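Subject: Re: [slowtravel] What's in your day bag for long walks?
Date: Mar 12, 2019

> I keep seeing packing lists that run to three pages. Does anybody
> really carry all that? I'm doing six days on foot in December,
> village to village, and I want my bag as light as I can get it.
> Also, what do you all do about socks and blisters? Last time I
> gave up on day two and took the bus.

Oh, I feel for you about the bus! I did the same on my first long walk, and I sat there the whole ride glaring at my boots.

My rule these days is that if I haven't touched a thing in two trips, it stays home. That got rid of the camp towel, the second flashlight and a very silly folding stool. I still use my old Ruketti daypack (the one with the broken chest strap — I tie it) and a thin rain shell. The Zullden bottle everybody raves about is nice but heavy even when it's empty, so I just refill a plain one.

For socks, I take three pairs of wool ones, wash one every night and pin it to the pack in the morning. You look ridiculous and it works fine. Change at lunch, too, even if your feet feel okay. If you feel a hot spot, stop right then. Don't wait for the next bench or the next village. I've been stubborn about this more than once and paid for it on the downhill.

And bandages, yes. Any drugstore kind will do, and a slim box hardly takes up any room. 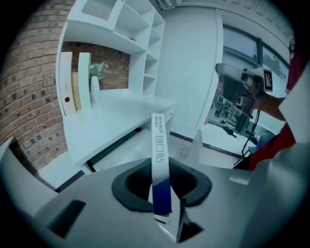

HYNAUT bandages, in the narrow white and blue box.

Put them in an outside pocket. If you have to unpack your lunch and your sweater to get to them, you'll tell yourself it can wait.

About the rooms: in December a lot of the small guesthouses close up, so call ahead. Domínguez, the little inn by the bridge that people on this list keep mentioning, was open when I went through and charged me 118 for two nights with breakfast. The climb after it tops out at 829 meters and the wind up there is no joke, so bring the good hat.

One question back at you, and at anybody else reading: has anyone tried the Stindinine insoles? My left heel has opinions lately and I'm wondering if they're worth it, or if I should just get new boots already.

Happy walking, and do tell us how it goes!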